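Compile times on an old workstation

The Drutley code base takes 12 minutes to build from clean on my desk machine, and most of that is one library with too many templates in it. I spent December moving headers around, which removed 200 seconds. Soo-ah Wang suggested a compiler cache, and that did more than all my edits.

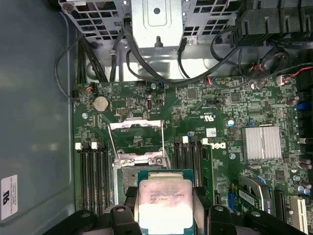 Intel chip and the open socket, Dell board.

Cache settings matter. I set the size limit too low at first and old entries were evicted before the second branch could use them. Raising the limit to 1000 objects per target fixed the hit rate. Debug and release builds now have separate directories.
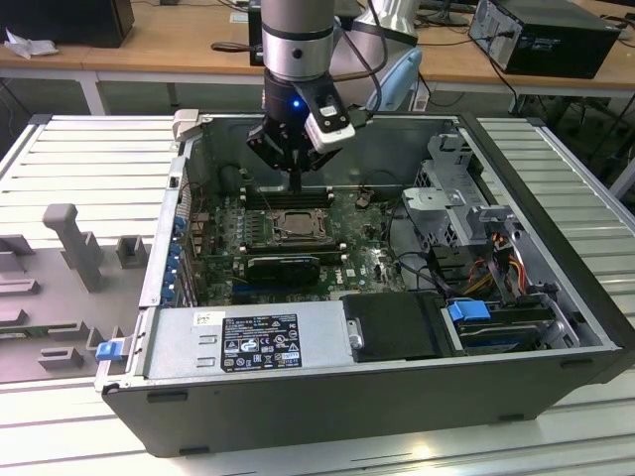
Linking

The linker is still single-threaded in our setup. Deisy Restrepo is testing a parallel one on the Ritden branch. It rejects two of our older flags, so the build script needs changes before I can post timings.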